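The council where I live has published a plan to remove 205 benches. The word it uses is "rationalise", a word that has never once in its history meant "add".

I have read the plan, which runs to 13 pages and includes a map. The benches to be kept are marked in green and the benches to go are marked in orange, and from a distance the town looks as if it has come out in a rash. The reasons given are maintenance, "informal gathering" and low use. The second and third of these appear in the same paragraph.

Informal gathering, for those who have been indoors for a few years, is when two or more people stop moving near each other without buying anything. We used to call it Tuesday.

I should declare an interest. I am fifty-eight, I have one good knee, and it is uphill from the chemist to my front door. There is a bench halfway. It is a bad bench. It faces a substation and slopes slightly, so that you spend your rest bracing against it, and it is dedicated to a man who, according to his plaque, "loved this view". I have sat on it in every kind of weather and I'd be sorry to lose it. It is marked orange.

The usual defence of benches is that old people need them, and we do. But I get uneasy when a thing can only be kept by proving that somebody frail would fall over without it. Teenagers need benches more than I do. I have a kitchen. They have the bus shelter, and the bus shelter has had its seat replaced by a tilted plastic rail designed by someone who had heard sitting described over a poor telephone line.

Then there is the money. The plan says a new bench costs 800 pounds, fitted. I don't doubt it. The same council has found the funds for a Welcome Totem outside the station, which lights up and tells you that you are at the station. In August it got stuck on the word "Explore" for a fortnight, and I can report that people did so, mainly looking for somewhere to sit.

A petition in the library has 1337 signatures, a few of them in the same handwriting. The council's reply thanked residents for their passion. I have noticed that passion is what you are thanked for when you aren't going to get the thing. Had we been listened to, we'd have been thanked for our time.

What I would like is modest. Leave the benches where they are, paint them when they peel, and let people sit on them for reasons they needn't write down. If a bench is hardly used, it is doing no harm. Plenty of things in my house are hardly used, and I've never had them rationalised.

The consultation closes at noon on the last Friday of the month. The form is online and will ask for your "primary seating purpose". I put "legs". 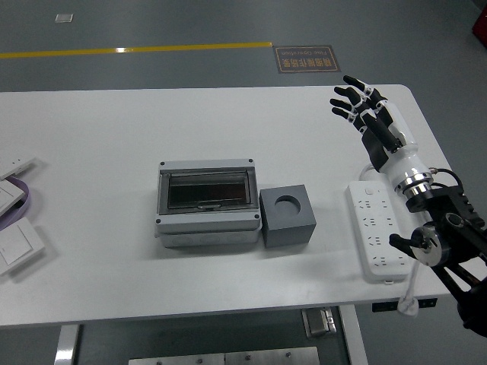
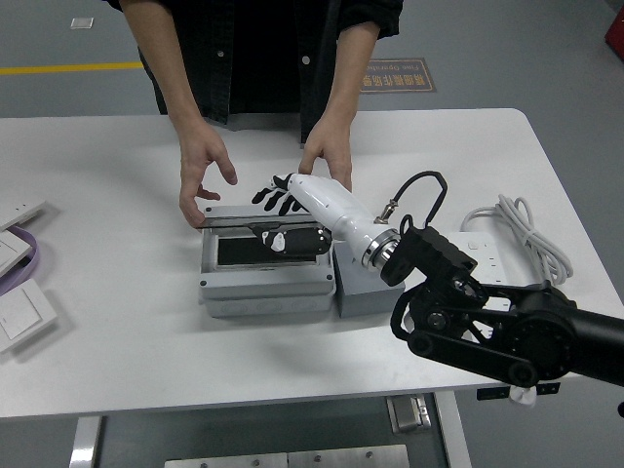 *Digby Grimshaw*
*Opinion | Saturday, December 6, 2025*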